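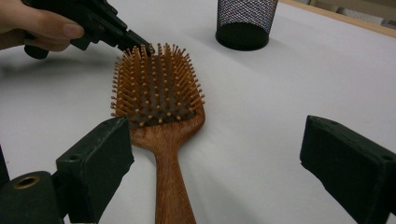
Page last changed: Wednesday, 2:40 p.m.

Clurketti adds wooden paddle brush to repair list

The Clurketti repair counter in Mandport now accepts wooden paddle brushes for cleaning and pin replacement. Until this week the counter took only plastic-backed brushes.

The service covers brushes with wooden pins set in a cushion base, fixed in a one-piece head and handle. Pins are checked row by row for looseness and for damage to the rounded tips. Splayed pins at the outer edge of the head are normal on many paddle brushes and are left alone unless the base has torn.

Up to 12 pins can be replaced per brush. Above that number the whole cushion is changed – a job that goes to the Medeiros workshop and adds six days. Handles are sanded and oiled on request, but cracked handles are not accepted.

Owners should remove hair before drop-off and should not soak the brush. Water that gets under the cushion dries slowly and can swell the wood around it.

Brushes may be left at the counter or at the Cliltent branch, with a limit of two per customer. Standard cleaning takes three working days. The list will be reviewed in November.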